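Cleaning up a folder of old song files

My music folder had grown to the point where the player took 40 seconds to build its index. Most of it is vocal music: dance-band records, film songs, and a long run of tenor recitals my aunt taped off the radio. In August I sorted it properly.

The first problem was names. The same singer was tagged three ways, and the player treated each one as a different artist. I exported the tags to a text file, fixed them with search and replace, and wrote them back.

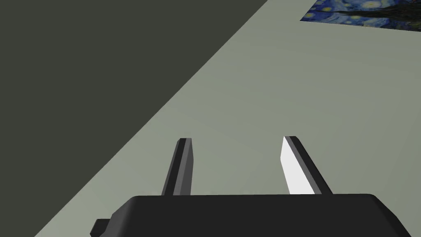 Sorting by length then showed the duplicates. Two files within a second of each other were usually the same take. I kept the one with the higher bit rate unless it had been clipped, in which case I kept the quieter one.

The radio tapes needed more work. They run slightly fast, and Deolinda Matos, who has perfect pitch, heard it before I measured it. I slowed one side by 5 percent and that was too much. The waltz on tape 11 has a tuning note before it, so I set the speed from that and used the same value for the rest of the box. 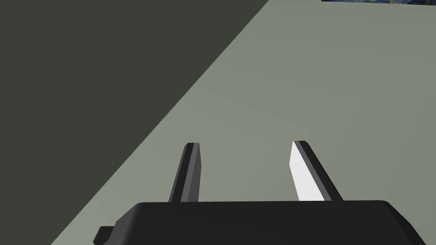

Noise removal I mostly left alone. A light pass takes the hiss down. A second pass takes the breath out of the voice.

The folder order I settled on:

1. Singer, last name first.

2. Year of the recording, or "undated" if the sleeve doesn't give one.
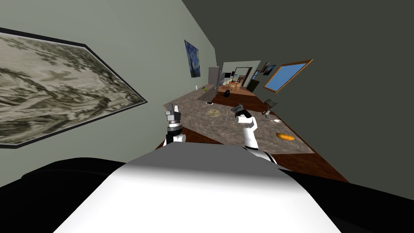 3. Title in the original language, with accents kept.

The index now builds in 7 seconds. Backups go to a second drive, and I check that the files on it open.
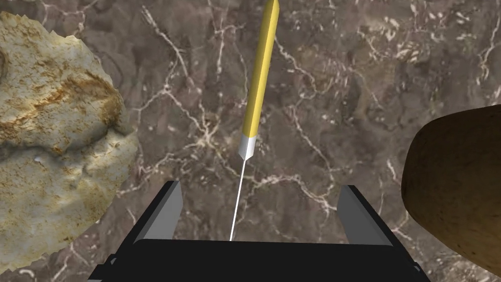 Gripper with its two fingers apart, rendered view.

Next is the box of piano rolls transferred to cassette. None of the labels match the contents.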